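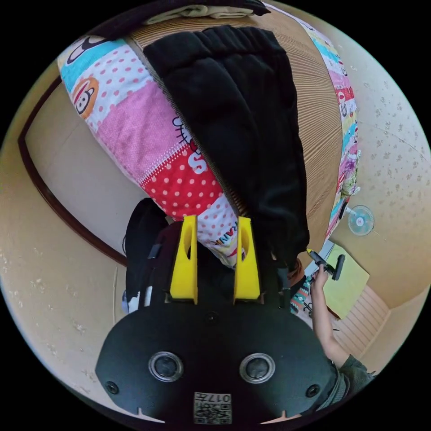 Setting up a gripper demonstration for an open day

16 May 2025 | Steliseck Workshop Notes
2 min read

1. Lay a padded garment over a patterned quilt. Contrasting colours help visitors follow the fingers.
2. Wipe both lenses with a dry cloth.
3. Centre the open fingers over a fold, close, and lift 30 mm. Hold, then lower.
4. Let each visitor repeat step 3 with a second hand-held unit.
5. Limit each turn to 110 seconds.

Log every attempt under its unit number.

Contact: Steliseck, Lelwood | © Steliseck | Back to top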